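Tidying an outdoor table, and what the gripper work taught us

Most of my tips come out of my own kitchen, but this lot comes from the tidying study at Brureck, where I've been helping Bülent Toprak teach a robot to clear up after people. You hold a gripper in your hand, you do the chore, and the recording goes off to train the arm. In May we put in 200 goes at patio tables alone, and I've cleared my own quite differently ever since.

Start with whatever is flat and light. Paper on a glass top is a nuisance for fingers and worse for a gripper, so slide it to the rim until a bit hangs over, then pinch the overhang. Bülent swears by this, and the runs where we slid first went far better than the ones where we tried to pick straight up off the glass.

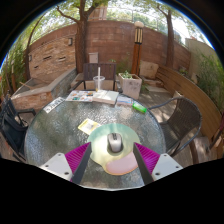

Next, anything that sits on top of something else. Take the top thing off, set it down on a clear patch, and only then shift what was underneath. I used to carry the whole stack inside in one go — and yes, I've dropped a good few things on the pavers that way. The Anetti model, which learned from 2,338 recordings of all sorts of chores, does it in two moves nearly every time now, and it picked that up purely from watching us.

Cups with a straw want a hand low down on the body, even when there's only a mouthful left. Leave them until there's a clear path to the edge, so your sleeve isn't brushing over them while you reach for a magazine.

Last of all, the glass. A bubbled top holds grime in the dips, so I use warm water with a drop of dish soap and a soft brush, working in little circles, then an old tea towel to dry. Give it 20 minutes in the shade before you put the books back, or the covers will stick, whatever colour they are!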